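Candby Library Will Start Lending Board Games This Fall

By Catherine Dunbar

If you have ever bought a board game on a rainy vacation, played it twice, and then looked at the box on top of the wardrobe for the next ten years, the Candby Public Library has some good news for you. Starting after the holiday weekend, anyone with a library card will be able to borrow a game the same way they borrow a book, take it home, and bring it back three weeks later.

The new collection is called Lernamen, and it opens with 78 games. They fill the long shelves on the Espinoza Street side of the building, where the travel guides used to be (the travel guides have moved upstairs, next to the maps, and frankly they look happier there). There are word games and card games, a good many things for children under eight, several big strategy games that will eat a whole Sunday, and a whole shelf of the old classics: chess, checkers, backgammon, dominoes, Go. 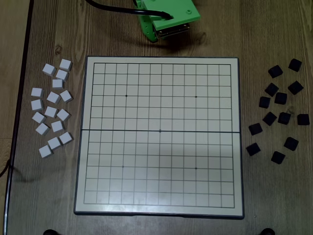
Gunnlaugur Brynjólfsdóttir, the head librarian, has wanted to do this for years. She grew up in a house where the games came out as soon as the dinner plates were cleared, and she remembers how surprised she was, when she moved to town, to find that many of her neighbors hadn't played anything since they were kids.

"People would tell me they loved games, and then they would tell me they didn't own any," she said. "A good one can cost as much as a week of groceries for one person, and you don't know if you'll like it until you've opened it. That's a lot to ask of a family."

The money came from the spring book sale in May, which did far better than anyone had hoped, and from a gift by Nellano, the bakery on the corner, which gave up its profits from a full weekend of cinnamon rolls. A good part of the collection was donated by residents, too. The library asked for games in decent shape with all their parts, and the boxes came in so quickly that for a while the staff kitchen couldn't be used for lunch.

Going through all of that took most of the summer. Every box had to be opened and checked against its rule book, and a missing die or a lost pawn had to be replaced from a big coffee can of spares that now lives behind the front desk. Boonsong Thaweesak, who handles cataloging, made a card for each game that lists what should be inside, how many people can play, and how long it really takes. He doesn't trust the times printed on the boxes – he has been burned before, he said, by a "quick" farming game that kept his in-laws at the table until after midnight.

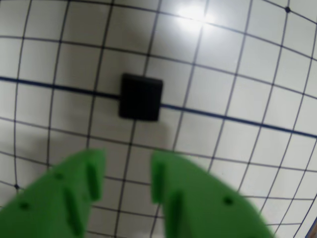
The cards also say how hard a game is to learn, on a scale from one to five. Go gave the staff some trouble there. The rules fit on half a page, so by that measure it should be a one, but Thaweesak has been playing since college and couldn't bring himself to call it easy. In the end it got a two for learning and a little handwritten note underneath that says to be patient with yourself. New players are encouraged to begin on a small part of the board and work their way up to the full grid, and there are two beginner books on the same shelf that can be borrowed along with it.

Borrowing is simple enough. Each card holder may take out two games at a time, and they can be renewed once unless somebody else is waiting. Games have to come back to the desk during opening hours and can't go in the outdoor book drop, as a trial run with an old jigsaw puzzle made very clear. There are no late fees, which matches the library's rule for books. If a piece goes missing, you just mention it when you return the box, and the coffee can does the rest.

For anyone who would like company, or who has a game at home and no one to play it with, the library is also setting aside its reading room one evening a week, from 6 until closing. Coffee and tea will be out, and you can bring your own snacks as long as they aren't greasy. Children are welcome with a grown-up, and those 12 and over may come on their own.

Keith Bramwell, who taught math at the middle school until he retired, will be there most weeks to help people get started. He likes to sit down with a new group, play a first round with everyone's cards face up, and let the questions come as they come. He has a low opinion of reading the rules aloud.

"You lose half the table by page two," Bramwell said. "Play it badly once, have a laugh, and then play it properly. It's only cardboard, for goodness' sake."

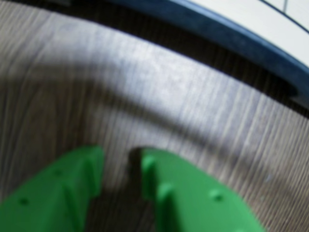
At the table in Candby. Photo: Aksel Lykkegaard

The full list of games is on the library's website and will be updated as new ones come in. More than 12 are already on the wish list by the front desk, where visitors have been writing down suggestions all month, and Brynjólfsdóttir says she reads every one of them. A cooperative game about lighthouse keepers is in the lead at the moment, with an old quiz game close behind.

Those who would rather look before they borrow can stop by for a preview on Fri 23 August, when the shelves will be open for browsing all day. Nothing can be checked out yet, but holds may be placed at the desk, and Nellano is sending over cinnamon rolls in the afternoon. Please wipe your fingers before you touch the boxes.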